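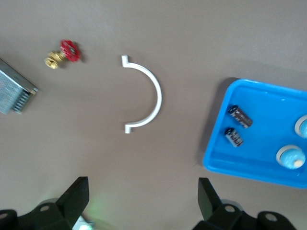 Doina Delić respondeu ao meu post de ontem que gravar demonstrações por controle remoto é perder tempo, que é melhor pegar o braço com a mão e mostrar o caminho. Vou responder em partes, porque o assunto merece.

Doina, eu comecei assim também. Com a mão no braço, a força passa bem e a pessoa aprende em cinco minutos. Mas o meu corpo entrava na câmera do punho em quase todas as gravações.

Com o controle remoto eu fico longe da mesa e vejo somente o que o robô vê. Se eu não consigo decidir com aquela imagem, ele também não vai conseguir.

A tarefa desta semana no projeto Pular: pegar uma peça da mesa e levar para a bandeja azul. A abraçadeira branca é a mais difícil para mim. É fina, e eu chego sempre com a garra torta.

Gravei 284 demonstrações. Joguei fora 14, onde eu parei no meio para pensar. O robô aprende também a hesitação – isto me custou uma semana para entender.

Outra coisa que faço agora: depois de 20 gravações, descanso. Quando estou cansado, abro a garra cedo demais.

Para parafusar ou encaixar, concordo com Doina, prefiro a mão. No controle que uso não sinto o contato, e na válvula com volante vermelho isto vai fazer falta quando eu quiser girar.

Quem já misturou os dois tipos de demonstração no mesmo treino? Quero saber em que proporção. Amanhã continuo com a válvula.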